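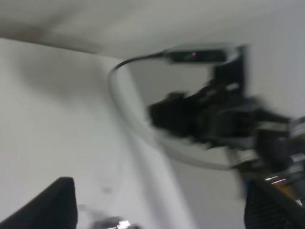 According to one customer in Nondholm, the bowl was bought for the end of a restorative yoga class and is now mostly used at home, for a few minutes before bed, with the lights low and the telephone in another room. The tone, the same customer writes, is lower than expected and takes a long time to fade.

Grurnano Hand-Hammered Singing Bowl, Medium

The Grurnano bowl is supplied by Wakow for use in meditation, breathing practice and sound baths. It is made by hand from a bronze alloy and finished by hammering, which leaves small, shallow marks across the outer surface. The inside is lightly polished. Small differences in colour, weight and pitch between one bowl and the next are a normal result of the way the bowls are made and are not regarded as faults.

The medium bowl is suited to individual practice and to small groups. Customers who lead larger classes may prefer the Grurnano Large, which has a deeper note and is intended to stand on the floor.

What is supplied

One singing bowl
One wooden striker, covered at one end in suede
One round cotton cushion, filled with buckwheat husk
One drawstring storage bag
One printed guide to care and playing

Specification

Diameter at rim: 167 mm
Height: 7 cm
Material: bronze alloy
Finish: hammered outside, polished inside
Length of striker: 18 cm
Country of supply: United Kingdom
Guarantee: 5 years against cracking in normal use

Playing the bowl

Place the cushion on a firm, level surface and set the bowl in the middle of it. The bowl may also be held on the flat of the open hand, with the fingers kept clear of the sides. Any contact with the wall of the bowl will shorten the sound.

To strike the bowl, hold the striker loosely by the plain end and tap the outside, a little below the rim, with the suede end. A gentle tap is sufficient. Allow the tone to fade fully before striking again.

To make the bowl sing, tap it once and then draw the suede end slowly round the outside of the rim, keeping the striker upright and the pressure even. The sound builds gradually. If the striker begins to rattle, the movement is too fast or the pressure too light. Most beginners need several short sessions before they can hold a steady note.

Use in meditation

Many people use a single stroke to open and close a period of sitting, and give their attention to the sound until it can no longer be heard. Others sound the bowl at regular intervals as a prompt to return to the breath. In some traditions bowls of different pitch are linked with particular parts of the body. Wakow does not tune its bowls to match any such system. Customers who require a bowl of a specific pitch should contact us before ordering, and we will measure the bowls held in stock.

The bowl is not a medical device and no claim is made that it will treat or relieve any condition. Persons who are pregnant, who have a pacemaker or other implant, or who are sensitive to sound or vibration should seek advice from a doctor before taking part in a sound bath. The bowl should not be placed on the body unless the person doing so has had suitable training.

Care and storage

Wipe the bowl with a soft, dry cloth after use. Marks left by the fingers may be removed with a little warm water and mild soap, after which the bowl must be dried at once. Metal polish should not be used on the hammered surface. Some darkening will take place over time and does not affect the sound.

The cushion may be sponged clean but must not be soaked. Store the bowl in its bag, away from damp, and do not stack other objects inside it. A bowl that has been dropped should be checked for fine cracks, which usually make themselves known as a buzz in the tone.

Delivery and returns

Orders are sent from our store at Matos, normally within 2 working days. Unused bowls may be returned within 30 days of delivery, in their original packing, for a full refund of the purchase price. The cost of return postage is met by the customer unless the bowl is faulty or was sent in error. Replacement strikers and cushions are sold separately.

Teachers, studios and retreat centres ordering 11 bowls or more may apply for a trade account. Bowls for group use can be chosen so that their tones sit well together. Please allow about 7 working days for this service.

Related items

Grurnano Singing Bowl, Large
Suede-covered striker, spare
Cotton cushion, round
Matos meditation stool

Page last revised Sunday, February 12, 2023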